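Variable speed limits on the Lultance to Skatley section

The operating rules for the variable speed limits between Lultance and Skatley change in December. Drivers will notice two things: the signs will react sooner to queues, and a lowered limit will stay up longer after traffic has cleared.

Under the current rules, a limit is lowered when average speed at a detector loop drops below 40 mph. The signal is then passed to the control room at Tamošiūnaitė, where an operator confirms it before the signs upstream are set. At busy times the confirmation step can take long enough for the back of the queue to move past the first sign.

From December the step is automatic. Operators can still override any sign by hand, and will do so for debris, stranded vehicles and roadworks. The trigger also changes. The system will compare readings from 3 consecutive loops instead of one, which should cut the number of false settings caused by a single slow truck on the grade east of Ondine.

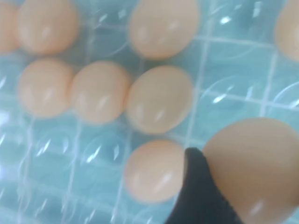
Eggs in a clear plastic tray.

The hold time is the part that draws the most mail. Drivers write in to say that they passed a lowered limit and saw no reason for it. In most cases the queue had cleared a few minutes earlier. Raising the limit too soon brings faster traffic into a section where vehicles are still closing up and changing lanes, and the queue forms again. "We tested shorter holds on the westbound side and went back to the old setting within a month," said Maarja Dzene, who runs the signal program. "The new hold is longer than either."

Signs showing a number inside a red ring are enforceable. Signs showing a number alone are advisory. This has not changed, but it accounted for 32 of the questions sent to this newsletter since the last issue, so it is repeated here.

Detector loops at the Ondine interchange will be recut before the new rules take effect. The work is planned for nights, with the right lane closed from 10 p.m. to 5 a.m. Arūnas Jankauskaitė is the contact for haulers who need lane widths in advance. Oversize loads should use Route 442 while the closures are in place.

A map of sign locations is at the front desk in Skatley.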